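About Us
By Maham Kazmi
20/12/2024

Hello and welcome! If you have found your way to this page you are probably wondering who we are, what goes on at our place and whether you need to be any good with a paintbrush before you come along (you don't, and we'll get to that).

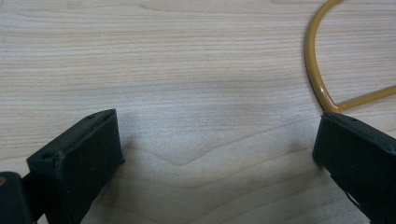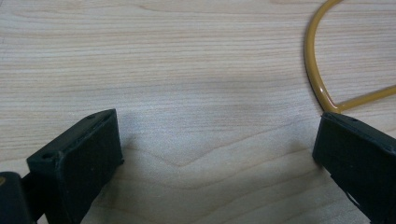

Skastonus Craft Studio – Seasonal and Paper Crafts Team

We are a small craft school in Wivside, and we teach people of all ages to make things for the house, the garden, the Christmas tree and the neighbour's letterbox. Paper, paint, felt, salt dough, a fair bit of wool, and anything that can be rescued from the recycling before collection. The Seasonal and Paper Crafts Team looks after everything that follows the calendar, so if you've come looking for wreaths, lanterns, painted eggs or handmade cards, you're in the right spot.

The studio was started by Naveed Ghauri, who had spent years as a sign painter and was forever being asked by friends to letter their wedding envelopes. He said yes to too many of them, as he tends to, and ended up teaching a few of the friends to do it themselves at his kitchen table. They brought their sisters. The sisters brought a button tin each and wanted to know about card making. By the following August his family would have quite liked their kitchen back, and Naveed took on the lease of the old haberdashery, with its deep drawers and its terrible back door that still has to be lifted slightly before it will close.

I came along as a student, to a class on folded paper stars, and I'm afraid I never really left. My stars were dreadful! I'd cut all my strips a whisker too wide and couldn't work out why the points wouldn't sit flat, and Naveed sat down next to me and quietly started again with a fresh sheet. I now teach that same class, and I keep one of the lopsided ones pinned above my desk. It has gone a bit grey around the edges but I'm very fond of it.

What we teach

Our year runs with the seasons, and because we're in the southern half of the world we've had to make up some of our own traditions along the way. A snowman never feels quite right in the middle of a heatwave, so our December classes lean towards gumnut garlands, paper banksias and cards with a bit of bush about them. We do still make snowflakes, mind you. The children insist on them, and I've stopped arguing.

Autumn is for printing with leaves, and for bookbinding, which is Naveed's great love. Winter brings out the wool and the felt, and we run a lantern workshop then as well, with tissue paper over cane – it's a messy, gluey, cheerful couple of hours and you should wear something you don't mind ruining. In spring we turn to seed packets, painted pots and garden markers. Summer is all about the holiday program for children, which is loud, and then a quieter run of evening classes for adults who would like to make their own wrapping paper and gift tags.

Each class runs for two hours with a break for tea in the middle. We take bookings for most things, though the open craft table doesn't need one. Bring whatever you're working on, or whatever you gave up on last year, and somebody will help you untangle it.

How we go about things

We like people to have a go before we show them too much. I know that sounds a bit back to front, and there are students who'd much prefer a finished sample to copy, but a room full of identical robins is a sad thing. We'll always demonstrate the tricky parts (scoring a clean fold, getting paint to stay where you put it, coaxing wire round a corner without kinking it) and then leave you to choose your own colours and make your own decisions.

Our groups are small enough that you'll get proper attention, and all of the basic materials are included in your class fee. Scissors for left-handers are in the second drawer, clearly marked, and please do put them back there, as they wander off something shocking. If you have your own favourite brushes or a good craft knife, by all means bring them.

We try very hard not to waste things. Offcuts go into the scrap bins by the window and are free to anyone who'd like them. Local teachers and playgroup leaders are especially welcome to come and fill a bag, and we've seen some marvellous collages come out of those bins.

The Jafri Card Drive

Every year our students make cards for people who might not otherwise get one in the mail. It's named after the Jafri family, who ran the haberdashery before us and left behind a truly enormous supply of ribbon, most of which has now gone out into the world a few centimetres at a time. Last year we hoped for a modest pile and finished up with 200 cards, every one of them different. Some had a great deal of glitter on them. I was still finding it in my handbag at Easter.

If you'd like to help, you needn't be enrolled in anything. Come to the open table, take a blank card and get stuck in. Simple designs are every bit as welcome as fancy ones, and a kind message inside matters more to me than neat edges on the front.

Where we are and what's next

You'll find us in the main street of Wivside, opposite the Woltus Bakery, whose cheese scones have become a regular feature of our tea break. There is parking behind the shops and a ramp at the side entrance, and if you need a higher chair, a bit more light or a spot away from the noise, tell us when you book and we'll have it set up for you.

In the new year Naveed is bringing back his beginners' bookbinding course, held over four evenings, and I'm planning a class on paper flowers that I have been promising for far too long. I've made up the poppies already and I'm still wrestling with the ranunculus – so many petals! Dates will go up on the noticeboard by the door and in our newsletter, and if there's a craft you'd love to learn that we don't offer yet, please write and tell us about it. The marbling class began with exactly that sort of letter.

Do pop in and say hello. The kettle is usually on.

Contact us | © 2024 Skastonus Craft Studio, Wivside | Back to top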